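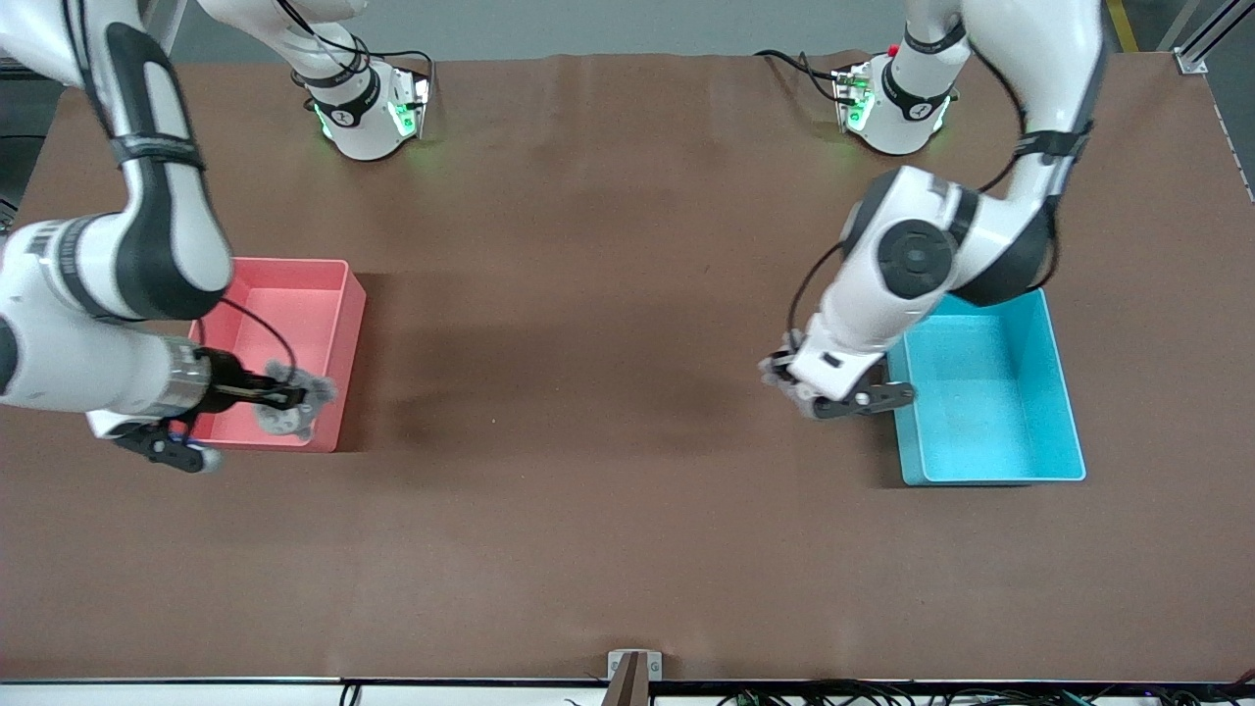

The Ashour Street Library will keep its doors open until 9 p.m. starting in November, and the neighborhood could hardly be happier about it!

The longer hours cover both floors, including the children's room, the reading room and the little sheet music corner at the back that so many piano students swear by. Until now the building closed at 5:30, which left a lot of people with jobs or long commutes peering through the glass at books they couldn't get to.

"I've been asking for this since my daughter was in second grade, and she's in high school now," said Ayana Woldemariam, who lives two blocks away on Sevard Lane. "I'm going to be there the first night with a stack of mysteries."

A petition for evening hours gathered 308 signatures over the summer, most of them collected at the front desk and at the Folon Bakery across the street. Branch manager Clyde Ostrowski took it to the city in person and came back with money for 2 new evening positions.

Both jobs have been filled. Issa Qaisi, who used to run story time at the Akia branch, will handle the children's room, and he's bringing his puppets with him (the fox is a big favorite). Hazem Younis will look after the reading room and start a chess table near the front windows, open to anyone from total beginners on up.

There's more good news on the shelves. The branch has bought 188 new titles for the fall, with plenty of cookbooks and graphic novels in the mix, plus a terrific batch of large-print westerns that regulars had requested. Holds can be placed now at the desk or by phone.

Abdelilah Benmoussa, who teaches the free English conversation class, is moving it from lunchtime to 7 p.m. so that people can come after work. His last session had a waiting list, and he hopes the later start will let him add a second group.

Evening borrowers should use the side entrance on Sevard Lane after 6 p.m. The book drop stays open all night, and the parking lot is free after 5.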